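Wanted: people who are hard to impress, to spend time with a tidying robot

Warlow is looking for paid participants for a hands-on review of a two-armed floor-tidying service. We publish buying advice for small hotels, guesthouses and people who rent out a room or two. We take no money from the companies whose products we review, and we are not hiring fans. If you have ever watched a product video and wondered how many tries it took, please keep reading.

What is being reviewed

The service is called Relora. It is sold by a company named Petrenko, and it comes as a monthly plan. You get a robot with two arms and grippers, a setup visit, and a support line. The sales pages say it will "take care of the floor," meaning it picks up litter from the carpet and puts it in a trash bin. It does not vacuum. It does not make beds. It does not empty the bin either, a fact we found on the second page of the terms and nowhere on the first page of the brochure.

We have read the brochure several times and we still can't say what a customer is buying. Is it a machine that works while you are out of the room? One that works while a staff member watches? Or one that works while somebody at Petrenko watches? Those are three very different things to pay for. The brochure uses the word "supported" for all of them.

We asked for a success rate. We were told that results depend on the room. That is probably true, and it is also what everybody says.

What the work looks like

The job is small pieces of trash, a carpet, and a lined bin.
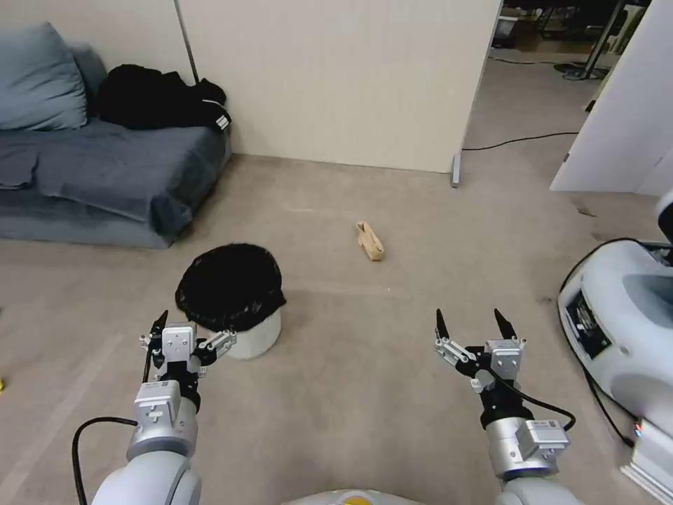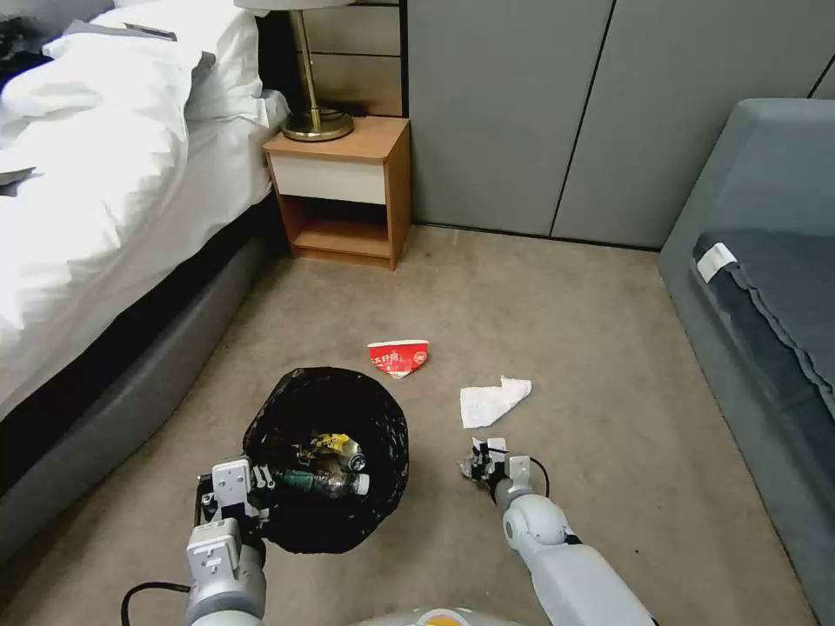
A person does this kind of pickup without thinking and gets on with the bathroom. So the question for a guesthouse owner is a dull one: does having the machine in the building leave anybody with less to do at the end of a shift? You could have a robot that picks up every last wrapper and still lose that argument, if someone has to carry it upstairs, clear a path for it, and go back when it stops.

We want people who will keep that question in mind for a whole session and write down what they see.

What you will do

You will be given a furnished room, a tub of clean litter, and a one-page sheet. You put the litter on the floor the way a guest might leave it. You start the robot using the printed instructions that a paying customer would get, with no extra coaching from us. Then you watch and take notes.

We will ask you to write down when it picks something up, when it drops something, when it goes back for a second try, and when you had to step in. Stepping in counts even if it was only to nudge the bin over. If you talked to the support line, we want to know how long you waited and what they told you to do. If they took control of the arms from their end, we want that in capital letters.

Each session lasts 2 hours and has 3 runs in it. The litter changes between runs. We expect bottles to be easier than tissues, and we expect flat things to be the worst, but we would like you to forget we said so.

You will also do one run by hand, on your own, with the same litter. People laugh at this part when we explain it on the phone. It is the most useful part of the whole review, and please don't rush it to make a point.

Some sessions will use a second product, a rival plan from Zorkier, with the names covered up as well as we can manage. We won't tell you in advance which one you have.

Who we want

We have 30 places. We would like a good share of them to go to people who clean rooms for a living or used to, because they notice things the rest of us miss. We would also like owners of small places, people who look after a relative at home, and people who simply don't believe any of this. You don't need a technical background. If you do have one, that's fine, but you'll be asked to leave the settings alone.

You should be 18 or over and able to read the instruction sheet in English. You should be comfortable crouching to put things on a floor, or tell us if you aren't and we'll have someone set out the litter to your plan. Sessions can be done seated.

Please don't apply if you or someone in your household works for Petrenko or Zorkier, sells either service, or has put money into either company. Please also don't apply if you want a job in robotics and hope this will lead to one. It won't.

Pay and practical things

We pay $300 for a full set of sessions, plus travel by bus or train. You will be paid if the robot breaks down. You will be paid if you end the session early for a reason to do with safety. The money comes out of Warlow's own budget, which is why there are 30 places and no more.

Sessions run through May. Most start at 10 in the morning. There are a few late afternoon slots for people who work mornings, and those go first to cleaning staff.

The machines have cameras. We asked both companies where the video goes and how long they keep it. One answer was clear and one was not, and you will get both in writing before you decide. If you don't like what you read, you can drop out at that point with no hard feelings. We'd understand. We will also ask to keep your written notes, with your name taken off, and to quote from them.

You'll be shown the stop button before anything moves. Keep your hands away from the arms while they are moving, even when the thing seems to be stuck — especially then.

What we have promised the companies

Very little. They may read the finished review before it goes out and point out errors of fact. They may not see your notes. They may not pick the rooms, pick the litter, or have a staff member in the session. Petrenko asked if one of its people could be there "to make sure the product is shown in its normal use." We said a customer's normal use wouldn't include one of its people, and they dropped it.

To be fair to Relora, we have no result yet and we are not hoping for a bad one. A machine that did this job well could save some sore backs. We have also read plenty of pages that said as much about earlier products, and those are now in storage rooms under a sheet. If this one is different, your notes will show it, and we will print that with the same size headline.

How to apply

Send us a short message through the contact form on the Warlow site with "floor review" in the subject line. Tell us three things: what kind of work you do or used to do, which hours suit you, and the last thing you bought that didn't do what it said. A few sentences is plenty. We read all of them ourselves.

We can't reply to every message, but anyone offered a place will get the session sheet, the safety page and both companies' camera answers together, so you can read everything before saying yes. If you need a room with step-free access, put that in your first message. Both buildings have one, and we book those rooms first.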